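History of Astrology, Unit 6
Houses and House Division
Tutor: Adwoa Dankwa
Handout revised 9/27/19

A house is a division of the chart based on the daily turning of the sky. The signs divide the ecliptic into twelve equal parts of 30 degrees. The houses also number twelve, but in most systems their sizes differ from one another and change with latitude.

Whole sign houses. The sign rising in the east is the first house, whatever degree is rising. The next sign is the second house, and so on. No calculation is needed once the ascendant is known.

Equal houses. Each house is 30 degrees, counted from the exact degree of the ascendant. The midheaven need not fall on the tenth cusp.
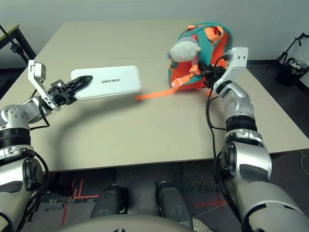 Quadrant houses. The ascendant and midheaven are fixed as the first and tenth cusps, and the space between them is divided. Porphyry divides each quadrant of the ecliptic into three equal parts. Placidus divides by time — it fails inside the polar circles, where some degrees never rise or set.

Terms to know: angular, succedent, cadent, cusp, intercepted sign.

Exercise. Take the August chart from Unit 5. Find the Porphyry cusps by hand and compare them with the whole sign houses. List every planet that changes house.

Reading: Voicu, course reader, chapter 2.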